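Course Materials > Automation Systems > Unit 4 > Handout 2
Filed under: Capital planning, Workcells, Simulation

Budgeting for a two-arm tabletop cell

Prepared by Benedicta Nyarko. Read before the September tutorial and bring the costing sheet from Unit 3.

The exercise concerns a food-handling bench for the Zamgate test kitchen. Two arms share one counter. The purchase request has to separate capital items (arms, grippers, controllers, bench) from recurring items (software licences, spare fingers, calibration labour). Requests that merge the two are returned unmarked.

Simulation is a capital planning tool at this stage. Before a quote is requested from Gremon or Benedetti, the layout is modelled and checked for reach, overlap and clear counter area. Changing the spacing between bases in a model costs labour only. Changing it after the bench has been drilled means a new benchtop, and freight.

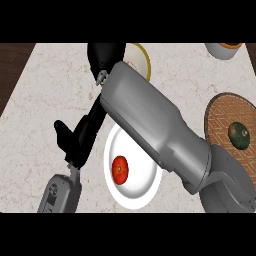 Fig. 1. Simulated layout, two arms over a marble counter. The silver link crosses above part of the plate.

Crossed links of this kind are a budget matter as well as a motion planning one. Where the arms must work over the same plate, allow for one of the following:

- wider base spacing, with a larger counter
- a shared controller with collision checking enabled
- sequenced access, costed as lost cycle time

Options may be combined. State which arm has priority over the plate and which waits.

Overhead sensing should be costed separately. An arm lying across a dish hides part of it from above, so a single overhead view may not be enough – price a second viewpoint or justify leaving it out. Ihor Bondarchuk's worked costing uses line code 2502 for sensing and mounting hardware. Use the same code.

Props are consumables. Plates, cups, placemats and produce go under operating costs, however small the amount.

Submission: costing sheet plus 2 pages of justification, 40 marks in total. Send queries on supplier terms to Romain Renaud. Sheets are due Sunday, 5 pm.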